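Sneha Grewal spent most of February answering the same message. It said that a batch of measles vaccine had been recalled from clinics in Dollwood, and that parents were being kept in the dark.

There was no recall. Grewal, a community pharmacist who runs a rumour-checking phone line in the town, rang the supplier, the clinics and the health office before she said so in public.

"The supplier gave me the batch number and it was still in use," she says. "The one in the message was two digits too short. It couldn't have come off a box."

The line, called Luvow, took 68 calls about the recall. In a normal month it gets 30. Most callers were parents with an appointment already booked, and they wanted to know if they should cancel it.

"I don't tell them they were silly to ask," Grewal says. "I tell them who I spoke to and what was said. Then I give them the clinic's number so they can check it again."

She traced the message as far as a parents' group in Taltau, where a delivery had been put off by 2 days because of a van fault. By the time it reached Dollwood, the delay had become a recall. 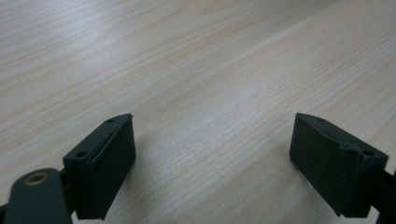

The health office put out a short statement, which Grewal thinks came a week too late. She would like it to reply to rumours on the day they are reported.

"They wanted every word signed off," she says. "I understand that, but I had people on the phone at half past seven in the morning."

Calls about the recall have now stopped. The latest ones are about vitamin drops.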